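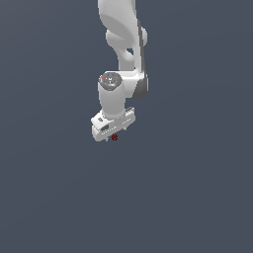

Dolico Campaign Yard Sign Kit

Item 265. Sold in packs of 20, with stakes.

The Dolico kit is a complete set of printed yard signs for local races: school board, town council, county clerk, sheriff, state house. Each pack holds 20 two-sided signs and 20 wire stakes. Signs are 24 inches wide and 18 inches tall, which is the size most Tindstead and Pruncombe voters are used to seeing along the road.

Printing
One, two or three ink colors on white. The ink is made for outdoor use and holds its color through a normal campaign season. Both sides carry the same design unless you ask for something different. Send your artwork as a PDF, or fill in the order form with the candidate's name, the office and the slogan and we will set it for you. You get one proof by email. Nothing goes to print until you reply to it.

"Paid for by" line
Check the rules for your race before you order. We print the disclosure line at the bottom of the sign exactly as you write it. We do not write it for you and we can't give legal advice -- your county election office can tell you what wording is required and how large it has to be.

Stakes
H-shaped, 30 inches tall, galvanized wire. Push them in by hand on soft ground. On dry or stony ground, make the holes first with a steel rod. Don't hammer the top bar, it bends.

Order sizes
Single packs are fine for a ward race. Most council campaigns order 400 signs and come back for a few packs in the last two weeks. Orders of 400 or more ship free on one pallet. The pallet needs a ground-floor delivery address and somebody there to sign for it.

Lead time
Seven working days from proof approval. For March primaries, get your artwork in early, as the print room fills up fast. Rush orders are possible at extra cost -- call first.

Returns
Printed signs can't be returned unless the error is ours. Unopened packs of stakes can come back within 30 days.

Also from Martens
Door hangers, palm cards, rally placards on sticks, blank sign stock for hand lettering.

Questions about artwork or bulk orders go to Stijn Meijer at the Tindstead counter. Pickup orders are held at Pruncombe for five working days.

Prices checked Saturday, August 9, 2025.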